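홈 | 최신호 | 산업기술 | 로봇·자동화 | 안전 | 구독 | 로그인

재개 버튼 이후의 움직임
밀린 명령을 쏟아낸 조리대 로봇, 정지 기능은 모두 정상이었다

12월 30일 오전, Clarnedura에 있는 Bianchini 연구동의 주방 작업 셀에서 탁상형 로봇 팔이 보호정지 해제 직후 작업자가 예상하지 못한 경로로 움직여 소형 오븐의 상판 모서리를 쳤다. 다친 사람은 없었다. 오븐은 옆으로 밀렸고 그리퍼의 손가락 하나가 휘었다. 수리비만 보면 기사로 다룰 만한 사고가 못 된다.

그런데도 이 건을 따로 취재한 이유는 사고 후 점검 결과에 있다. 비상정지 회로, 보호정지 입력, 속도 감시, 관절 브레이크가 전부 규격대로 동작했다. 제어기에는 결함 코드가 남지 않았다. 로봇은 받은 명령을 받은 순서대로 실행했고, 허용 속도를 넘지도 않았다. 문제는 그 명령이 이미 유효하지 않은 상태를 기준으로 만들어졌다는 점이었다.

셀의 구성

로봇 팔은 Lomard의 6축 경량 기종이다. 상위에서는 Binder라는 작업 실행 소프트웨어가 돌아간다. Binder는 카메라 인식 결과와 작업 목록을 받아 관절 목표값의 열을 만들고, 이를 4ms 주기로 Lomard 제어기에 보낸다. 제어기는 목표값을 버퍼에 쌓아 두고 각 항목에 붙은 시각 정보에 맞추어 꺼내 쓴다. 통신이 잠시 흔들려도 팔이 덜컥거리지 않게 하려는 구조로, 이 등급의 장비에서는 흔한 방식이다.

버퍼의 깊이는 설정값이다. Lomard의 출하 기본값은 훨씬 얕게 잡혀 있는데, Bianchini에서는 이를 3000개 항목으로 늘려 두었다. 연구동 네트워크가 혼잡한 시간대에 명령이 비는 일이 잦았고, 그때마다 제어기가 추종 오류로 멈췄다. 버퍼를 늘리자 오류가 사라졌다. 변경 사유는 설정 파일의 주석 한 줄로 남아 있었고 위험성 평가서에는 반영되지 않았다. 당시 기준으로는 통신 설정이 안전 관련 변경으로 분류되지 않았기 때문이다.

작업 내용은 주방용품과 모형 식품을 옮기는 것이다. 용기에 담고, 꺼내고, 오븐 문을 여닫고, 조리도구를 제자리에 돌려놓는다. 물체의 배치는 회차마다 사람이 바꾼다. 울타리는 없다. 팔의 말단 속도를 600mm/s로 제한하고, 작업자가 영역 안으로 손을 넣으면 레이저 스캐너가 보호정지를 거는 방식으로 위험을 줄였다. 보호정지가 걸리면 팔은 전원이 유지된 상태로 서고, 작업자가 영역을 벗어나 조작반의 재개 버튼을 누르면 다시 움직인다.

600mm/s라는 값은 상한이다. 평소 작업에서 Binder가 만드는 궤적은 그보다 훨씬 느리다. 물체에 접근하는 구간에서는 특히 느려서, 셀 옆에서 오래 일한 사람일수록 팔을 느린 기계로 여기게 된다. 이 차이가 뒤에 다시 나온다.

정지에서 충돌까지

제어기 기록과 Binder의 실행 기록을 맞추어 보면 경과는 다음과 같다.

그날 셀에서는 오븐 문을 여는 작업이 반복되고 있었다. 한 회차 도중 작업자가 굴러간 모형 식품을 집으려고 손을 넣었고, 스캐너가 이를 감지해 보호정지가 걸렸다. 팔은 오븐 앞에서 멈췄다. 정지 거리와 정지 시간은 모두 사양 안에 있었다. 작업자는 물체를 집은 뒤 다음 회차에 맞게 몇 가지를 다시 놓았고, 그 과정에서 오븐의 위치도 조금 바꾸었다. 정지 상태는 90초 동안 이어졌다.

그동안 Lomard 제어기는 명령을 소비하지 않았다. 버퍼에서 꺼내는 쪽이 멈춘 것이다. Binder는 멈추지 않았다. 두 장치 사이의 인터페이스에는 로봇 상태를 알리는 신호가 있었지만, Binder 쪽 드라이버가 구독하던 것은 '결함' 상태뿐이었다. 보호정지는 결함이 아니라는 이유로 별도의 상태값으로 나갔고, 드라이버는 그 값을 읽지 않았다. Binder는 팔이 여전히 움직이고 있다고 가정한 채 목표값을 계속 보냈다.

버퍼는 정지 초반에 이미 가득 찼다. 이후 들어온 명령은 버려졌다. 제어기의 버퍼는 꽉 차면 새 항목을 거부하고 오래된 항목을 보존하도록 설계되어 있다. 재개 시점에 제어기가 가지고 있던 것은 정지 직후에 계산된, 옮겨지기 전의 오븐을 기준으로 한 궤적이었다.

작업자가 영역을 벗어나 재개 버튼을 눌렀다. 제어기는 버퍼의 첫 항목을 확인했다. 항목에 찍힌 실행 예정 시각은 한참 지나 있었다. Lomard 제어기에는 지연된 항목을 만나면 대기 시간을 생략하고 다음 항목으로 넘어가면서 현재 시각을 따라잡으려는 기능이 있다. 한두 주기의 통신 지연을 매끄럽게 흡수하려고 넣은 것이다. 지연이 정지 시간 전체에 이르자 이 기능은 버퍼에 든 궤적 전부를 따라잡기 대상으로 판단했다.

속도 제한기가 개입해 말단 속도를 600mm/s에 묶었다. 제한기는 제 역할을 했고, 그래서 안전 정지도 발생하지 않았다. 원래 천천히 접근하도록 계획된 구간이 상한 속도로 재생되었고, 그리퍼가 옮겨진 오븐의 모서리에 닿았다. 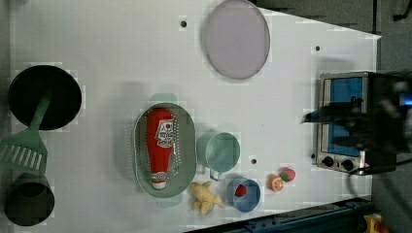 충돌 감지가 늦은 데에는 다른 이유가 있다. 오븐 문을 여는 동작에서는 손잡이에서 받는 반력이 커서, 기본 감도로는 문을 당길 때마다 접촉 정지가 걸린다. Bianchini에서는 이 동작 구간에 한해 외력 임계값을 올려 쓰고 있었다. 임계값은 Binder가 작업 단계에 맞추어 별도의 채널로 전환한다. 궤적은 버퍼를 거치지만 임계값 변경은 버퍼를 거치지 않고 즉시 적용된다.

정지 중에도 Binder는 작업 단계를 계속 진행시켰다. 재개 시점에 Binder의 논리상 현재 단계는 문을 당기는 구간이었고, 외력 임계값도 거기에 맞춰 올라가 있었다. 반면 실제로 실행되던 궤적은 그보다 앞선 접근 구간의 것이었다. 접근 구간에 걸려 있어야 할 민감한 임계값이 빠진 채로 팔이 움직인 셈이다. 그리퍼가 오븐을 밀기 시작한 뒤 임계값에 도달할 때까지 정지가 걸리지 않았고, 그사이 손가락이 휘었다.

기록에서 확인하기 어려웠던 것

사고 직후 현장에서는 인식 오류가 먼저 의심을 받았다. 오븐의 위치가 바뀐 직후였으므로 카메라가 새 위치를 잘못 잡았다고 보는 것이 자연스러웠다. 실제로 첫 이틀의 조사는 카메라 보정값을 다시 확인하는 데 쓰였다. 보정은 정상이었다. 재개 직전의 인식 결과를 불러 보니 오븐의 새 위치가 제대로 들어와 있었다. 인식은 맞았고, 그 결과로 계산한 명령은 가득 찬 버퍼 앞에서 버려졌다.

두 번째 가설은 브레이크 해제 순간의 처짐이었다. 이 기종에서는 드물게 재개 직후 손목축이 조금 내려앉는 일이 보고되어 있다. 관절 기록에 그런 흔적은 없었다.

버퍼가 원인으로 지목된 것은 1월에 들어서였다. 두 장치의 기록을 같은 시간축에 올려놓는 데 시간이 걸렸다. Lomard 제어기는 명령을 실행한 시각만 기록하고, 그 명령이 언제 만들어졌는지는 기록하지 않는다. Binder는 보낸 시각만 기록하고, 제어기가 거부했는지는 알지 못한다. 거부 횟수는 제어기 내부의 통계값으로만 존재하며 재부팅하면 지워진다. 이번에는 사고 후 제어기를 끄지 않고 두었기 때문에 값을 읽을 수 있었다. 통상적인 복구 절차를 따랐다면 전원을 내렸다 올리는 것이 첫 단계이고, 그랬다면 증거는 남지 않았을 것이다.

같은 셀의 과거 기록을 뒤진 결과, 비슷한 현상이 작은 규모로는 여러 차례 있었던 것으로 보인다. 보호정지가 짧게 끝난 뒤 재개 직후의 관절 속도가 계획값보다 높은 사례들이다. 짧은 정지에서는 쌓이는 명령이 적어 팔이 잠깐 빠르게 움직이고 곧 정상으로 돌아온다. 운영 일지에는 '재개 시 튐'이라는 표현이 몇 번 나온다. 조치란은 비어 있거나 '재현 안 됨'으로 적혀 있다.

안전 기능의 범위 밖

이 사고를 어느 항목으로 분류할지를 두고 관계된 쪽의 의견이 갈렸다. Lomard의 기술 회신은 제어기가 사양대로 동작했다는 입장이다. 보호정지 상태값은 인터페이스 문서에 기재되어 있고, 상위 장치는 이를 받아 송신을 멈추어야 한다고 되어 있다. 다만 그 문장은 안전 설명서에 있지 않고 통신 프로토콜 부록에 있다. 또 버퍼를 기본값보다 깊게 설정할 때 따라잡기 기능이 어떻게 거동하는지에 대한 설명은 어느 문서에도 없었다.

Binder 쪽에서는 드라이버가 결함 상태만 구독한 것을 결함으로 인정했다. 초기 버전의 Lomard 펌웨어에서는 보호정지도 결함의 하나로 보고되었고, 드라이버는 그때 작성되었다. 이후 펌웨어가 갱신되면서 두 상태가 분리되었다. 드라이버의 시험 항목에는 보호정지가 포함되어 있었지만, 시험은 '정지 입력이 들어가면 팔이 멈추는가'를 확인하는 데서 끝났다. 재개 뒤의 움직임을 보는 항목은 없었다.

Bianchini의 위험성 평가도 같은 지점에서 끊겨 있었다. 평가서는 사람이 영역에 들어온 순간부터 팔이 멈출 때까지를 상세히 다룬다. 정지 거리, 스캐너의 응답 시간, 손이 들어오는 속도까지 계산되어 있다. 재개에 대해서는 '작업자가 영역을 벗어난 것을 확인한 뒤 버튼을 누른다'는 한 문장이 전부다.

여기서 짚어야 할 것은 조작반의 위치다. 재개 버튼은 조작대 측면에 붙어 있고, 버튼을 누른 손은 곧바로 작업대로 돌아갈 수 있는 거리에 있다. 스캐너가 다시 감지하면 팔은 멈추지만, 정지 거리는 속도에 따라 달라진다. 평가서의 정지 거리 계산에는 상한 속도인 600mm/s가 쓰였으므로 수치상으로는 여유가 확보되어 있다. 그러나 평가서가 가정한 접촉 시나리오는 펼친 손이 팔의 옆면에 닿는 경우였다. 그리퍼가 오븐 상판 쪽으로 내려오는 방향에서 그 사이에 손이 있었다면 끼임이 되고, 끼임에 적용되는 허용값은 훨씬 낮다. 올라가 있던 외력 임계값은 그 허용값을 만족하지 않는다.

결국 개별 보호 수단은 각각 검증되었고, 두 수단이 서로 다른 시점의 작업 단계를 가리키는 상황은 검증되지 않았다.

조치

Bianchini는 사고 당일 셀의 운전을 중지했고, 조치가 끝난 뒤 재가동했다. 적용된 변경은 다음과 같다.

버퍼 깊이를 출하 기본값으로 되돌렸다. 네트워크 지연 문제는 Binder가 도는 컴퓨터와 제어기를 전용 선으로 직접 연결해 해결했다. 애초에 이 방법을 먼저 썼다면 버퍼를 늘릴 필요가 없었다.

보호정지가 걸리면 제어기 쪽에서 버퍼를 비운다. 이 동작은 Lomard의 새 펌웨어에 선택 항목으로 들어갔으며, 기본값은 꺼짐이다. 기존 사용자의 호환성 때문이라고 한다. 켜려면 설정 화면의 통신 항목에서 직접 선택해야 한다.

재개 후에는 Binder가 현재 관절값을 다시 읽고, 인식을 새로 수행한 다음 궤적을 처음부터 계산한다. 그 전에는 제어기가 어떤 목표값도 받지 않는다. 회차당 소요 시간은 늘었지만 운영에 지장을 줄 정도는 아니라는 것이 Bianchini의 판단이다.

외력 임계값은 궤적 항목에 포함되어 함께 버퍼를 거치도록 바뀌었다. 궤적과 임계값이 서로 다른 시점을 가리킬 수 없게 된다. 네 가지 가운데 구현이 가장 까다로웠던 항목으로, 프로토콜의 항목 구조 자체를 고쳐야 했다. 구버전 드라이버와는 통신이 되지 않는다.

이와 별도로 재개 버튼을 조작대 측면에서 떼어 작업대에 손이 닿지 않는 위치로 옮겼다. 공수로 따지면 가장 싼 조치다.

비슷한 구성을 쓰는 곳에서 확인할 사항

상위 소프트웨어가 목표값을 흘려보내고 제어기가 이를 버퍼에 쌓는 구성이라면 제조사와 상관없이 같은 문제가 생길 수 있다. 확인 방법은 단순하다. 팔이 빈 공간에서 천천히 움직이는 시험 궤적을 걸고, 중간에 보호정지를 넣은 뒤 충분히 오래 두었다가 재개한다. 이때 관절 속도 기록을 계획값과 비교한다. 정지 시간을 바꿔 가며 반복해야 한다. 짧은 정지만 시험하면 차이가 잡음에 묻힌다.

시험 중에는 작업대를 비우고 사람은 도달 범위 밖에 있어야 하며, 속도 상한도 가능한 한 낮춰 둔다. 상한을 낮추면 따라잡기 현상이 덜 뚜렷하게 나타나므로, 판정은 눈으로 하지 말고 기록으로 한다.

제어기가 거부한 명령의 수를 읽을 수 있는지도 확인해 둘 필요가 있다. 읽을 수 있다면 상위 기록에 주기적으로 남기고, 읽을 수 없다면 복구 절차의 첫 단계에서 전원 차단을 빼야 한다. 이번 건에서 원인 규명이 가능했던 것은 그리퍼 교체 부품이 늦게 도착해 제어기를 켠 채로 두었던 덕이 크다.

기본값에서 벗어난 설정은 목록으로 관리해야 한다. Bianchini가 사고 후 작성한 목록에는 버퍼 깊이 외에도 통신 감시 시간, 특이점 부근의 감속 비율, 외력 임계값의 구간별 설정이 올라 있다. 통신 감시 시간은 버퍼와 같은 이유로 늘려 둔 값이었고 이번에 함께 되돌렸다. 나머지 두 항목은 재평가 중이다.

Lomard는 프로토콜 부록에 있던 보호정지 관련 문장을 다음 개정판에서 안전 설명서로 옮기겠다고 회신했다. 개정 시기는 밝히지 않았다.

이전 기사 | 다음 기사 | 목록 | 맨 위로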